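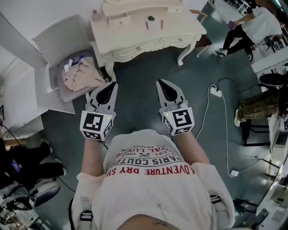

Home Visits Shops Archive About

Okilex open day, Furkeck
05/06/2022
6 min read

The flyer promised "rooms you could move into tomorrow." I have read that line on a lot of flyers. It is a 46-mile drive to Furkeck from my house, the last part of it behind a gravel truck, and I spent most of the way wondering why a furniture outfit that wants to sell bedrooms puts them in a hall with a mezzanine.

Okilex opens its hall to the public twice a year, once now and once in December, when I am told there is cider. Entry is free if you sign up ahead. The email that confirms your spot also signs you up for three other emails, so read the small boxes.

Inside, the floor is a teal green that I would not have picked to go under white bedroom furniture, and nearly everything in the bedroom corner is white. It's the Grullon bedroom, according to the handout, which calls the style "timeless." I'd call it French by way of a catalog. The dressing table has curved legs, scalloped drawer fronts and little round knobs, with small drawers on top at the back. I opened what I could reach. The top drawers ran fine. One of the lower ones needed a push with the hip to close, and I was told it would "settle." Drawers in my house have been settling for years.

To be fair, they have tried to make it look lived in. A small pink bottle on the desktop, a couple of slim red sticks that might be lipsticks, a heap of pale pink clothes on the chair. I liked the clothes best. Every bedroom I have ever had contained a chair that was for clothes, and this is the first showroom where I have seen that admitted. The handout still calls it an "accent seat." It has a light gray upholstered seat and back, and it took about a minute of sitting there for me to decide I wouldn't want to do my hair in it. The back is too upright and the seat is short.

What I came to find out was whether a table like this is any use. The surface is pretty, but I put my bag down on it and had nowhere left for my elbows. Where does the hair dryer go? Where does its cord go? I asked about outlets and got an answer about lighting.

The bookcase next to it bothered me more. Open square cubbies, white, with nothing in any of them. It's easy to look neat that way. Put in a winter's worth of sweaters and a box of chargers and I'd like to see how timeless it feels.
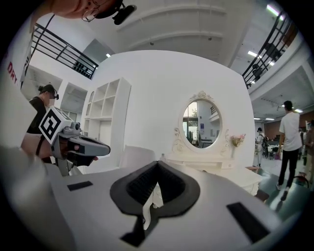 According to one woman on the same tour, I was missing the point, and the mirror was what people paid for. Her sister has had a Grullon table for six years and keeps nothing in the drawers but old birthday cards, she said, and still wouldn't part with it.

Fine. The mirror is good, I'll give them that. It's a proper oval, the carving around it is crisp enough up close, and it had the window and the trees in it when I stood off to one side. A small vase of pink and yellow flowers stood next to it, and I caught myself thinking well of the whole table on account of the flowers. I suppose that's their job.

Then I asked the price. The table is sold without the chair, and the mirror is separate too. Delivery within the county is $76. They want a $200 deposit to hold a set, and whether you get it back depends on which page of the handout you believe. I asked twice and was sent to the desk both times. 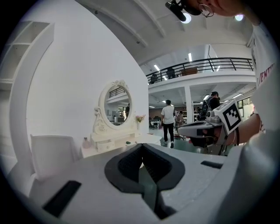

The Grullon dressing table and its oval mirror, against the white partition.

The partition deserves a word. It's white and curved, and it makes the corner feel snug, which no bedroom of mine has a curved wall to do. Take a tape measure if you go. I measured the table against a note of my own bedroom wall and it would fit only if I gave up opening the closet.

They also hand out a voucher for the Fashola lunch counter across the parking lot. It covers coffee and not the pie. The pie was the better purchase of the day.

Would I go back? Maybe in December, to see if that lower drawer has settled.

We use cookies to remember your preferences. Accept Manage settings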